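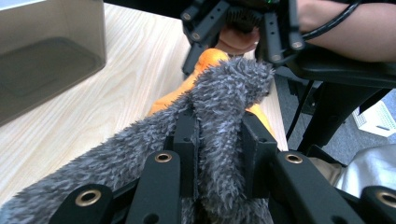 August is when the Gevwood seed library fills back up, and every year I forget how much I love it until the first envelopes start coming through the door. We lent out 116 packets this spring, and beans and squash are already finding their way home from gardens as far off as Ollanden (thank you, thank you!). If you're saving seed for the first time, let the pods go brown and papery on the plant, then bring them indoors and spread them out for 2 weeks before you shell them. For storage, a gray see-through plastic box on a wooden table will do nicely — just keep it out of the sun, and tuck a label inside with the variety and the year.

Returns go to the Pearce Street desk any time before 4 in the afternoon. We're still short on Ulach peas, so if yours did well, please think of us!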